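Clukix Bin-Picking Cell — Set-Up Guide
Section 7: Cable Dressing and Bin Check
6 August 2019 | By Coralie Doolan
Print this page | E-mail this page
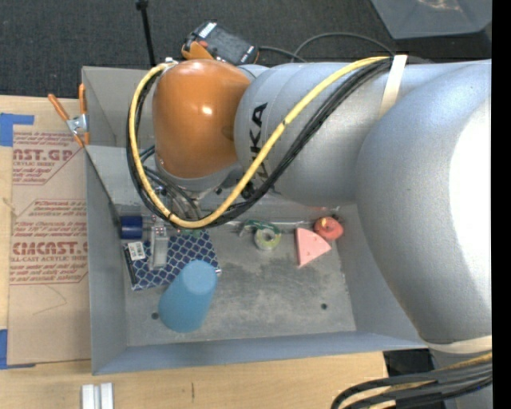
Enilitz adds that the cable loop at the wrist should be checked again after every tool change, even a quick one.

Good cable dressing makes this cell a joy to run! Take your time here.

1. Stop the program and lock out the arm.
2. Follow the yellow cable and the black bundle from the forearm to the wrist. Look for flat spots and rubbed jackets.
3. Check that the strap on the forearm is snug — you should still be able to slide the cables under it by hand.
4. Clamp the bin to the table and try to shift it. It shouldn't budge.
5. Unlock, then jog the wrist through its full working range at 7 percent speed.

CAUTION: Keep hands out of the bin while the arm has power.

NOTE: If the loop pulls tight at any point, stop, let out 35 mm of slack and repeat step 5. It's well worth the extra pass!

Contact Clukix Support | © Clukix | Back to top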